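Posted Mar 22, 2021

Wanted: people who will admit to chewing ice

The Gollwood Sound Archive is looking for listeners and noisemakers for a project called Saha, a study of the small household sounds that people either love, fail to notice, or move out over. We have money for one round of sessions and a building with thick walls. What we lack is you, or someone with your habits.

Some background. Last year we put a short form on our website asking people which noise at home they would most like to stop hearing. We expected leaf blowers. We got more than 1,000 replies, and most of them concerned a spouse. Spoons came up a great deal. So did nail clippers, throat clearing, the bottom drawer, and a way of eating cereal that one writer described over two typed pages. Ice had a section of its own by the end, split between those who crunch it and those who have to sit in the same room.

Saha is the result. We want to record these sounds properly, play them back to people under fair conditions, and find out what it is about them. There is already plenty written on the subject by people who study loud things. The quiet irritants have been left to advice columns.

Who we want

Listeners. You should be between 18 and 70, with hearing you would call decent. You don't need to be easily annoyed, though it seems most people who write to us are. We would like to hear from the placid as well, if they can be bothered to apply.

Noisemakers. You do something audible and have been told about it. Ice chewers, knuckle crackers, hummers, pen clickers, people who stir coffee long past the point of need. You must be willing to do it into a microphone for a few minutes at a time, with breaks. Whistlers, please don't apply. We have all the whistlers we can stand.

Couples and housemates may come together, one on each side of the glass. We ask that you arrive on speaking terms. What happens on the drive home is outside the scope of the study.

What is involved

Listeners come in once, for 54 minutes. You will sit in a chair that was comfortable when we bought it, wear headphones, and turn a dial to show how you feel. Left is fine, right is not. There are 11 sets of sounds with a pause after each, and you can stop at any point by taking the headphones off and putting them on the table. Throwing them is also understood as a request to stop, but they are expensive and we would rather you didn't.

Noisemakers come in twice. The first visit is a rehearsal, mainly so you can get over the embarrassment. Nearly everyone goes shy in front of a microphone and starts chewing like a bishop. If your noise involves food, we supply it. If it involves teeth, have a word with your dentist first, and don't tell us what was said.

Everyone wears a mask except while making a mouth noise, and those are done alone in the booth with the door shut. The booth is aired out between visits.

What you get

Listeners receive $54. Noisemakers receive $70 for the pair of visits, paid after the second. Parking behind the Prituleck Building is free if you can find the entrance, which is on the side you have just driven past. The recordings will be held by the archive and published without names in December, so your family will have to recognize you by ear. They will.

How to apply

Write to Saha at Nullel House, Gollwood, or use the form on our website. Tell us which group you belong to, when you are free, and, in a sentence or two, the noise in question. Please keep it to your own noise. We have a separate form for other people's, and it is full.
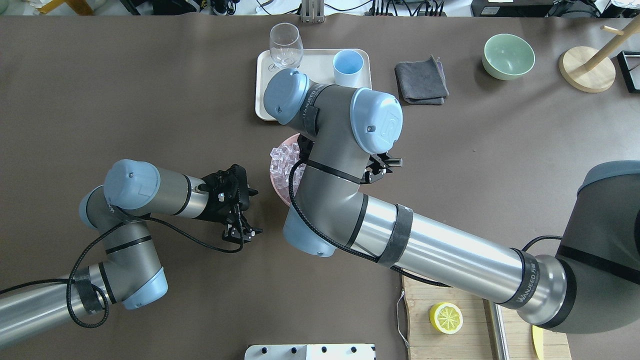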